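4.3 Recording grasp examples in simulation 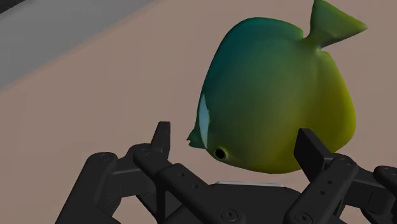 Wrist view in the simulator, fish model on the plain surface. Rendered image: Clalen project, Mirner simulator.

Last updated: 5 November 2021

Use this section once the arm has been loaded and the controller is paired (section 4.2). It covers recording one set of examples for a single object. A full set is 81 episodes. Each episode is one attempt at one grasp, from the start pose to the lift.

Before you start

Check that the Kabbaj recorder is running and that the status bar reads Ready. Make sure the output folder has space for the whole set. The recorder does not check this for you, and it will stop in the middle of an episode if the disk fills up.

Large, smooth models such as the fish are harder to collect well than boxes and cups. The body is a deep disc and can be wider than the fingers will open, depending on the angle. Plan to grasp at the tail stalk, where the body narrows, or across the thickness of the body near the edge.

Recording a set

1. Open the task list and choose the object. Leave the scale at 1 unless your task sheet gives another value.

2. Press Reset. The object is placed on the surface at a random position and turn. Wait until it has stopped moving.

3. Look at the wrist view. At least one finger and most of the object should be visible. If the object is out of view, press Reset again. Do not drive the arm to look for it, as the search would become part of the example.

4. Open the gripper fully and press Record.

5. Bring the gripper down slowly towards the point you have chosen. Small corrections are fine and are useful to the learner. Avoid long pauses — anything over 2 seconds is trimmed when the set is exported, and the trimmed episode may jump.

6. Close the fingers and hold until the contact marker in the side panel turns solid.

7. Lift straight up until the height bar is full, then press Stop.

8. Mark the episode as Success, Failure or Discard. Mark a dropped object as Failure and keep it. Use Discard only for faults in the recording itself, such as a lost controller or a frozen view.

9. Repeat from step 2 until the counter reaches 81. Discarded episodes do not count.

Note: In the wrist view a finger can overlap the object on screen without touching it. Judge contact by the marker and not by the picture.

Note: Vary your approach between episodes. If every grasp comes from the same side, the policy will learn that side only. Changing the wrist angle every few episodes is enough.

Caution: Do not change the surface colour, lighting or camera position part way through a set. Finish the set, save it, and begin a new one with the new settings.

Caution: Closing the recorder window while the counter is flashing will lose the current episode and can damage the index file. If this happens, run Repair Index from the Tools menu before recording again.

Saving and sending

Choose Export and select the Lotness format. Episodes longer than 483 steps are split into two files, and both must be kept together. When the export finishes, open one episode at random and play it through to the end.

If the player shows error 199, the wrist view and the arm data have different lengths. Export again with Trim Pauses turned off. If the error comes back, go to section 7.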